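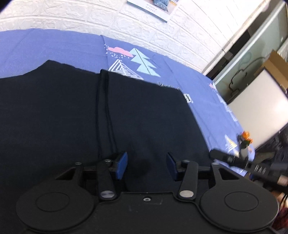 4.2 Selector growth

We measured how the number of selectors changed in Monidari, a shop front with 2000 style rules. The count was taken per release. Between 2 releases in January the team added 400 selectors – most of them repeated declarations that were already in the base file. Yoo observed the same growth in Etix, but there the old rules were removed by hand. We did not test whether removal affects loading time.

Figure 3. Black gripper above black fabric, blue patterned tablecloth.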